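Chapter 6
Whose House Is It? Servants, Tenants and the Visitor Route

By the end of this chapter you should be able to explain why domestic service was left out of most historic house displays for so long, describe the main kinds of evidence used to put it back, and judge how well a given visitor route makes use of that evidence.

6.1 The back stairs

Most visitors to a country house still enter by the front door. They pass through the hall, the drawing room and the library, climb the main stairs, see two or three bedrooms and leave through the shop. The route follows the one a guest of the family would have taken. The people who carried the coal and emptied the basins used other doors and other stairs, and for many years those stairs were locked, used as stores, or turned into staff offices.

The choice of route was seldom argued over. Houses that opened to the public in the middle of the twentieth century usually did so with the family still living in part of the building, and the rooms shown were the rooms the family thought worth showing. Kitchens had often been stripped out and attics were full of boxes. Guides learned their talks from earlier guides, and the talks were about portraits, plasterwork and marriages.

Change came slowly. Kitchens were opened first, since they had large and interesting objects in them, and visitors liked them. A kitchen display can still say very little about the people who worked there. Copper pans on a scrubbed table tell us that cooking took place. They do not tell us who was paid, how much, how long they stayed or where they went next.

6.2 The case of Cunden

Cunden is a medium-sized house built for a family of mill owners, and we shall return to it several times in this chapter. It opened to visitors with a route of nine rooms, all of them on the two main floors. The first guidebook ran to 52 pages and gave the servants one paragraph, in which none of them was named.

The evidence for a fuller account was already in the building. The wages books had been kept in the estate office, and a later cataloguing project found 824 separate entries for indoor staff. From these the researchers drew up a list of 74 individuals who had worked in the house for a year or longer. Some stayed for decades. Most of the housemaids left within three years, often in December, when the yearly wage fell due.

Da-eun Moon, who led the work, set out the difficulty in her report of May 2020. The wages books gave names and sums but no voices. The family letters had plenty of voice but mentioned servants mainly when something had gone wrong. Reading one source beside the other helped, though it left gaps, and Moon argued that the gaps should be shown to visitors and not smoothed over with invented speech.
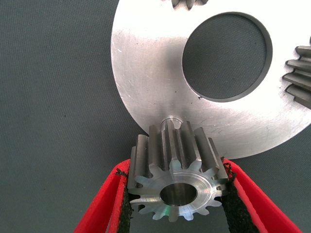
The new route at Cunden begins in the yard. Visitors go in by the scullery door and take the back stairs to the attic before they see any of the family's rooms. Labels give a name and a wage where these are known, and say so plainly where they are not. In its first season more than 2,000 visitors filled in a comment card. Many wrote about the attic - its low ceiling, the cold, the single window. A smaller number complained that they had come to see the paintings and had been made to wait.

6.3 Tenants and the wider estate

Indoor servants are only part of the story. A house of this kind was paid for by rents, by trade or by both, and the people who supplied the money may never have come through any of its doors. At Brerkine, a smaller house further up the same valley, the rent rolls survive almost complete while the wages books are lost. The display there has been built round the tenant farms, with a map in the entrance hall and a walk that takes in two of the farmyards.

Compare the two houses as you read the next section. Each has been shaped by what happened to be kept, and a visitor who went to only one would come away with a rather different idea of how a great household worked.

Key terms: visitor route, wages book, rent roll, interpretation, indoor staff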